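**31st March** - Bainbridge annual report, cover and inside spreads

Long day, but a good one! Ruth Whitlock came by the studio just after lunch and we went through the whole dummy together, page by page, and she was much kinder about the fund tables than I'd feared (I had them in the light weight of Bosholm, which looked lovely on screen and practically vanished in print). We've gone up to the regular weight and dropped the tint behind the totals, and I think the numbers finally sit still.

The logo is still bothering me a little. Bainbridge want it bigger, as clients do, and I tried it at four sizes down the left margin. The second smallest is my favorite - Marjorie Cheetham prefers the one above it, and she may well be right, she usually is about margins.

Page count is 284 with the appendices, over 10 pages more than we quoted for in January, so somebody needs to tell Metanton before they price the binding. I'll do it first thing. Marjorie, if you're reading this before I get in, please don't send them the old spec sheet, it's the one in the blue folder and it's wrong about the spine too.

Also ran the Raltelitz stock through the proofer again, 12 sheets. The navy comes up warmer than the bank's own letterhead, and I keep going back and forth on whether anyone but me would mind. Will pull one more with a touch less magenta and leave it on Ruth's pile for her to look at by the window.

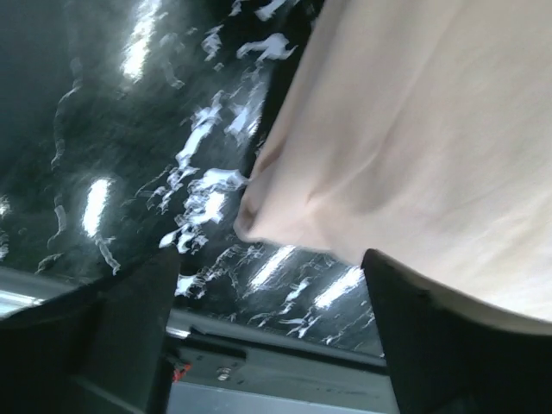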